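About Stenum Books

Stenum Books buys and sells used technical books. Most of our stock is automotive: repair manuals, electrical and electronics texts, course books for mechanics, and thick reference paperbacks that libraries and training schools clear out when a new edition arrives. We also carry smaller sections on welding, radio and household wiring.

The business was started by Nuwan Karunaratne, who taught auto electrics at a trade school and kept getting calls from former students looking for books that had gone out of print. The first catalog went out in June and listed 138 titles. It was a stapled price list. We moved to our present space on Sheikh Street in September 2018 and have been here since.

How we list books

Every book gets a place on the table before it goes on the website. We check the binding, look through the pages for writing and missing sheets, and write the condition note with the book in front of us. The table has a green grid cloth on it and a plain green cloth behind.

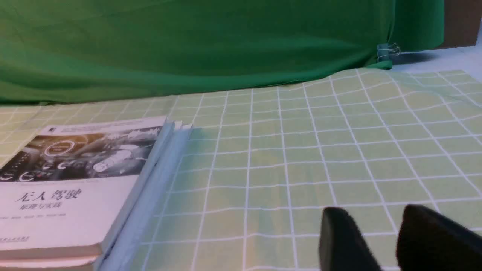 Books on the listing table.

We use four grades: Fine, Good, Fair and Working Copy. A Working Copy is complete and readable but may have grease marks, a taped spine or a previous owner's notes in the margins. Many of our customers ask for these first. They are going to use the book under a hood and would like to pay less for it.

If a cover is creased or faded we put that in the listing. If a diagram or fold-out is missing we do not sell the book as complete. It goes on the parts shelf, where single wiring diagrams can be had for the cost of postage.

Buying from you

We buy single books and whole collections. Send a list with titles, edition numbers and a line on condition. For collections of more than 60 books we can usually come and look, as long as you are within 260 miles of the shop. We pay by check or store credit, and credit is worth a little more.

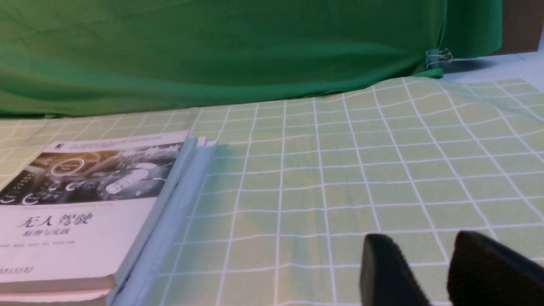 We do not buy magazines, photocopied manuals or anything with mold. Encyclopedias are also a no, however clean they are. If you are not sure whether something is worth sending, email the title page and we will tell you.

Packing and shipping

Orders go out within 7 working days. Books are wrapped in paper, then boxed. Larger orders are sent through Bultovar Freight. We do not ship loose books in padded envelopes, as the corners do not hold up.

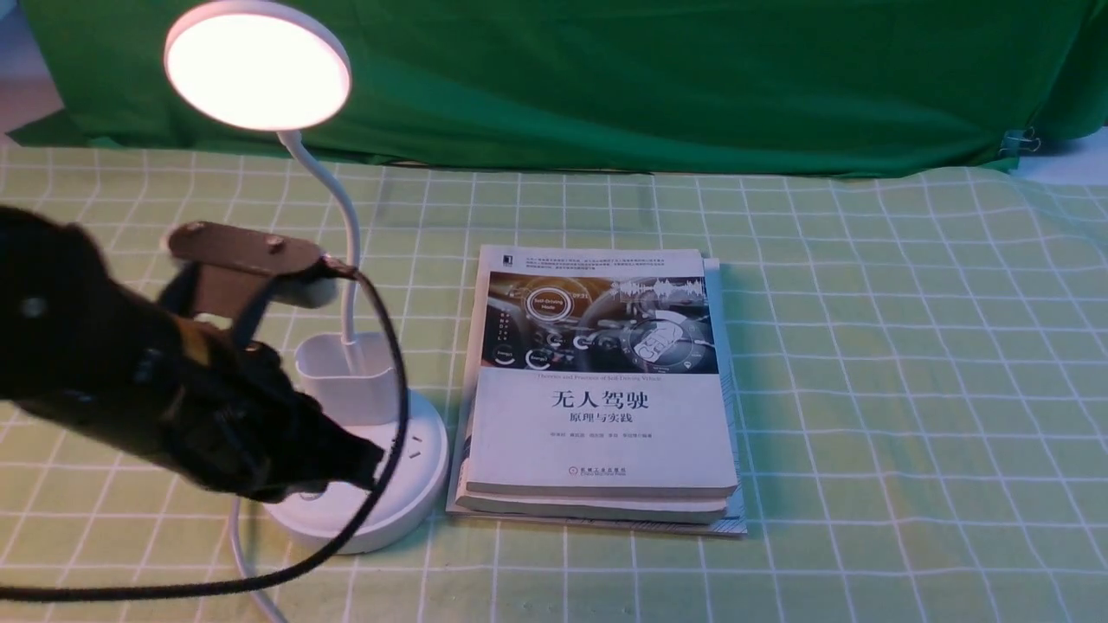 Condition notes are easy to get wrong in a hurry, and paperbacks are the hardest. A thick one can look clean from the front and still have a cover that has started to lift. We keep a white desk lamp on the table with a gooseneck stem and a cup for pens in its body, and the books are set down next to it for checking. A lower edge that is worn and bent upward, like the one on the top book there, goes in the note. If you receive a book and the note missed something, return it and we will refund the price and the postage.

Trade and school accounts

Garages, colleges and libraries can open an account and pay by invoice. Our stock list is kept in Zindolent and can be sent as a spreadsheet on request. Please include a purchase order number if your office requires one.

Visits to the shop are by appointment. Use the contact form to arrange a time.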